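We use cookies to remember your sign-in. Accept | Settings

Votura Community Help > Training cells > Faults and stops

Arm stops with joint 4 torque fault on bolt loosening

Blažena Hubáček
Our Votura arm runs a bolt-loosening routine on an engine held on a stand. It faults on joint 4 as soon as the ratchet takes load. Free air moves are fine. It has happened 14 times, always on the same housing bolt. By hand the bolt gives no trouble. Firmware is current and the payload is set.

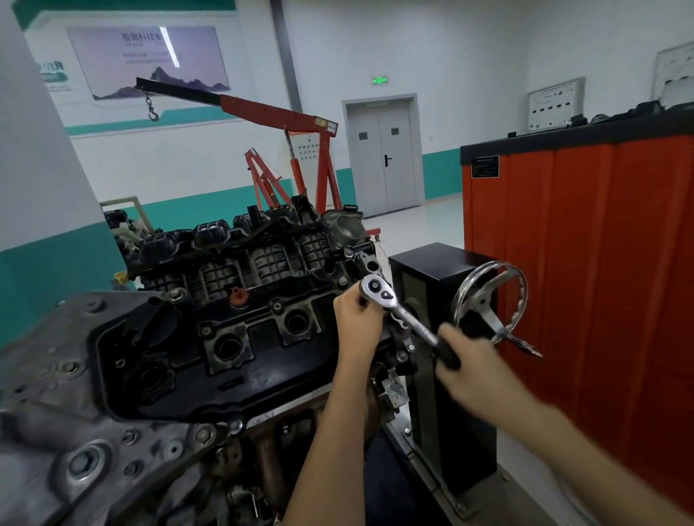 Manual work on the engine, ratchet held at the head and the handle.

Has anyone raised the torque limit safely, or is the fault elsewhere?

Gindach
Don't raise the limit. By hand you support the ratchet head with one hand and pull with the other. A single arm pulling on the handle also tips the socket, and the side load goes into the wrist. Check these first:
- tool centre point set at the socket, not the flange
- stand locked against rotation
- approach in line with the bolt axis

Log joint 4 at 1,000 Hz for one attempt. A ramp before the fault means side load. A single spike points to the socket slipping. Keep people outside the guard while you test, as a socket can let go under load.

Machala
Had the same on ours, reboot cleared it for 3 days then it came back. Never found out why.

Last updated: Wednesday, January 29, 2020

Related items
Vusteo torque sensor drift after warm-up
Protective stop will not reset
Setting payload for long tools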